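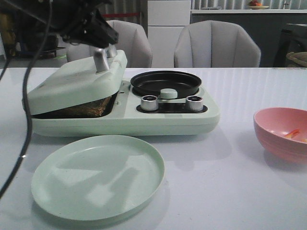

Storing concert posters, tickets and programmes at home

Most damage to paper from gigs is done in the first week. A poster comes home rolled tight with a rubber band round it, goes on top of a wardrobe, and takes a set that is hard to remove later. Take the band off the same night. Leave the poster in a loose roll, printed side out, until there is time to deal with it.

Flattening

Lay the sheet face down on clean blotting paper, cover it with a second piece and put a board on top. Books will do for weight if they are spread evenly. Leave it for 3 days and check the corners. Do not iron. Screen-printed ink softens with heat and will mark or lift, and metallic inks are worse.

Heavy stock (200 gsm and over) may need a second go. Turn the board round, not the print.

Tickets

Older thermal tickets fade with light, heat and contact with soft PVC. Scan them at 600 dpi before doing anything else. Use polyester or polypropylene sleeves and write the date and venue on a slip of paper behind the ticket, in pencil. Nkechi Akinola has catalogued 3,779 stubs this way for the Grernstead Hall collection and reports that the slips get used far more than the scans.

Never laminate. The adhesive cannot be removed and the heat turns thermal paper black.

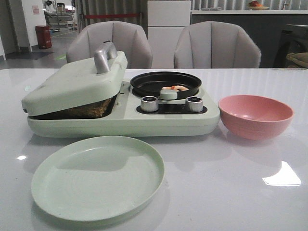

Green two-section cooker with the lid slightly open and a round pan on the right.

Wristbands and laminates

Fabric wristbands can be hand washed in cool water with a little plain soap, then dried flat. Cut them at the fastener and keep the printed length whole. Paper wristbands should stay dry. If the sticky end is exposed, press a scrap of silicone release paper over it.

Lanyard clips rust. Store the pass and the lanyard separately, or the clip will stain whatever it rests on.

Programmes

Staples are the weak point. In a damp room they rust through the centre fold in a few winters. Keep programmes upright in a box that is full enough to stop them leaning - a half-empty box bends the spines. 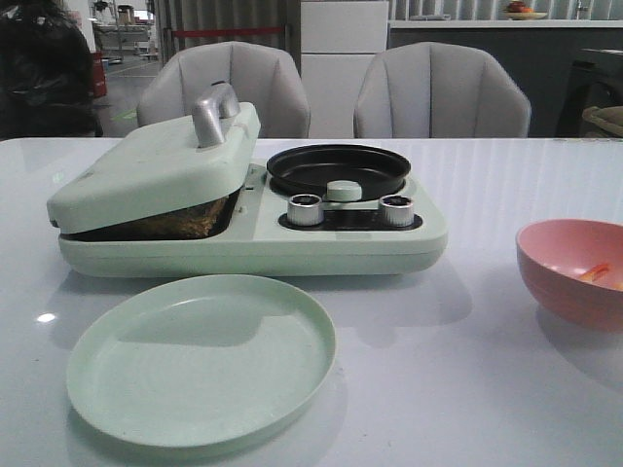 Rusty staples can be lifted out with a thin blunt blade, opening the legs from the inside first. Replace them with a loop of linen thread through the same holes.

Where to keep the box

A cupboard on an inside wall is best. Lofts get too hot, garages too damp, and kitchens have both faults plus grease. Aim for a steady temperature and humidity near 50 per cent. A cheap dial hygrometer left in the box for a week will show whether the spot is suitable.

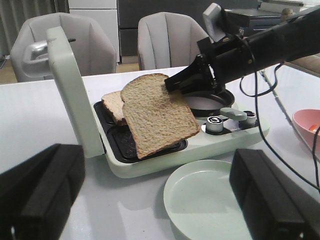 Check again in January, when the heating is on and the readings shift.

Framing

Ask for a window mount or spacers so that the print does not touch the glazing. Hinge it at the top edge only, with Japanese paper and wheat starch paste. Masking tape leaves a brown stain within a few years. Hang it out of direct sun.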